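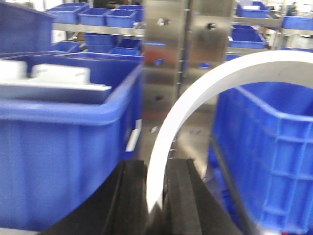 We use cookies to keep you logged in and to remember which threads you have read. By carrying on you agree to our cookie notice. OK / Manage settings

Everyday Wellness Board > Sleep and Rest

Thread: Waking at 3 every night – do I keep going with the earlier dinner?

chaltu_a wrote:
Hello all, long-time reader and not much of a poster, so please be gentle with me! Since June I have been waking up at 3 in the morning, wide awake, like somebody rang a bell. I fall asleep fine, I'm in bed by 10:30, the room is dark, and then there I am listening to the refrigerator hum.

My sister-in-law swears it's all about when you eat, so I moved dinner from 8 to 6 and gave up my little bowl of cereal afterward (I miss it terribly). I've done that for 7 nights now and I can't say I feel much different, except that I'm hungry when I wake up, which I wasn't before. Do I give it longer? Did anybody here have luck with this?
– Chaltu

DigbyG wrote:
Welcome, Chaltu! I'd give it longer. I had the same trouble a few years back and the early dinner did help me, but it took the better part of a month, and I'd been eating big heavy suppers right before bed with a beer alongside. If your 8 o'clock dinner was a modest one to begin with, you may not have as much to gain as I did. Are you drinking coffee in the afternoon? I know everyone asks that, but I was having a cup at 4 and would have told you under oath that it didn't touch me.

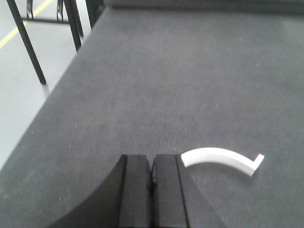

Anyway, I switched that cup to decaf the same month I moved dinner, so I can't tell you which one did the trick, and my wife likes to point that out whenever I start giving advice on the subject.

ingvild_b wrote:
I'm going to disagree with Digby a bit, with love. If you're waking up hungry and you weren't before, I would put the snack back tomorrow! I tried the no-food-after-6 business and all it did was make me cranky and send me down to the kitchen in the dark. What suits me is dinner at 7 and then something small before I brush my teeth, a banana or a piece of toast with peanut butter.

The other thing I'd say is please don't look at the clock. I turned mine to the wall and it felt silly for a week, and then I noticed I was waking up and rolling over without doing the arithmetic on how many hours were left.

corey.s wrote:
Has anyone tried the Trirkero app? It has a breathing track that runs 107 breaths and then goes quiet, and I don't believe I've ever heard the end of it. I keep the phone face down on the dresser so I'm not tempted to read the news.

DigbyG wrote:
Corey, I tried that one and found myself counting along like a schoolboy, so I was more awake at the finish than at the start. Different strokes, I guess.

Ingvild, fair point on the hunger. I still think a week isn't much of a trial, but I wouldn't want her lying there with her stomach growling on my account.

nattawut_j wrote:
Chaltu, did anything else change in June? New medicine, new work hours, windows open for the warm weather? Mine was a blood pressure pill I'd been taking at bedtime, and the pharmacist suggested I ask my doctor about mornings instead. If this has been going on for weeks and you're dragging through the day, it's worth a call to your own doctor – they hear it all the time and you won't be wasting anyone's afternoon.

chaltu_a wrote:
Oh, you are all so kind. Nattawut, now that you mention it, I did start a new allergy tablet right when the grass got bad, and I take it at night. I'll call the office in the morning and ask. In the meantime I'm siding with Ingvild and having my cereal (sorry, Digby!), and the clock is going in the drawer. I'll come back and let you know how I get on.
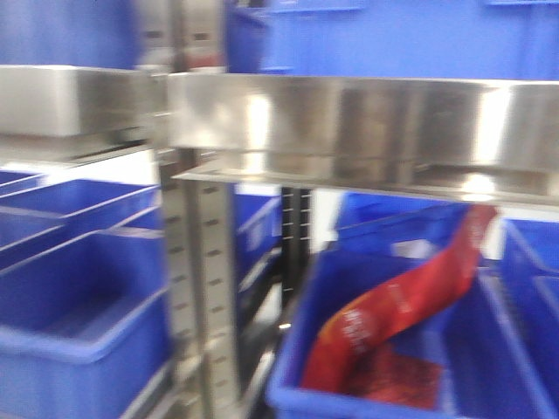 Recent threads in Sleep and Rest

- Naps after lunch: how long is too long?
- Vornent pillow, firm or medium for side sleepers
- Kemppainen wool blanket too warm for summer?
- Sharing a bed with a snorer, part two (476 replies)
- Evening walks and restless legs
- Zasley herbal tea, does anybody like the taste?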